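3. The Bench and Its Surroundings

Most of the work in Kukavum went into the bench itself, and we enjoyed this part far more than we expected to.

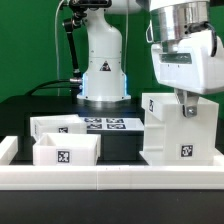
The choice of colors came first. Our old bench in the Saliba building had a pale gray top against a pale gray wall, and small light-colored parts all but vanished on it. We wanted one strong color standing up behind the work and one dark, quiet color lying under it. Green and black won out after a morning of holding samples up to the lamps. Green was easy to tell apart from skin, cardboard, bare metal and nearly every plastic part in our drawers. Black did the same for the white and silver items, and it made stray screws wonderfully easy to find.

3.1 Backdrop

The backdrop is a single saturated green (Figure 1). We tried a paler green first and disliked it at once: under the ceiling lights it drifted toward gray near the top, and by late afternoon it looked like a different color altogether. The stronger green holds up much better. It does throw a little color onto glossy white things set close to it, so we now keep a gap between the backdrop and the rear of the bench. How wide the gap should be depends on the lamps. We settled ours by eye with a white mug, sliding it forward until the green tint on its side was gone.

Creases were the other trouble. Our first sheet came folded from Kistesska and the fold lines showed for weeks. The second came rolled, and we hung it the same day. We recommend asking for a roll — it is a small thing and it saved us an entire evening with a steam iron.

3.2 Work surface

The top is black all the way across, including the strip at the back where equipment is bolted down. An earlier plan called for a lighter strip there to make the bolts easier to reach. We dropped it after a trial, in which the change of color drew the eye away from the working area every time.

Dust is the price of a black top. Over 30 days in October we wiped it each morning with a barely damp cloth and again after lunch if anyone had been cutting foam. Fingerprints came off with the same cloth. We did not polish it at any point, having learned on a spare board that polish leaves bright smears under a lamp.

3.3 Cables and cords

We are surprisingly fond of this part of the bench. The rule was simple: anything thick leaves toward the back, and nothing crosses the area where hands and parts go. In Figure 1 two black cables run off to the left, the thicker one arcing down toward the far edge of the surface and the thinner one traveling nearly level before it drops behind. Against the black top they are easy to overlook, and that suits us well.

Thin pale cords are a different matter. A pair of them hangs in front of the green in the same figure, and pale on green is about as visible as a cord can be. For most of our sessions this made no difference. Where a plain background mattered, we taped spare cords flat against the nearest upright and checked the view again before starting. Black sleeving would do the job more neatly, and we plan to try it when the bench is next taken apart.

3.4 Setting up and resetting

A full setup, from bare table to working bench, took two people 3 hours. Nearly half of that went to the backdrop. Resetting between sessions is quick: clear the top, wipe it, pull the cables back to the left and look at the green for new shadows. We kept a paper checklist at the bench for this and found that people from other groups in Radham could follow it without help. Some of them have since gone over to black tops too, which pleased us a great deal.

Comments

Raghda Hijazi
12/15/19
Really enjoyed 3.2. Did you try a matte coating on the spare board, or only polish? Ours goes shiny wherever people rest their wrists.

Elie Karam
Only polish, I'm afraid. The wrist patches are real — we get them along the front. Would love to hear what coating you end up with.

benchtop_m
The white mug trick works! Moved our backdrop back this morning and the tint is gone.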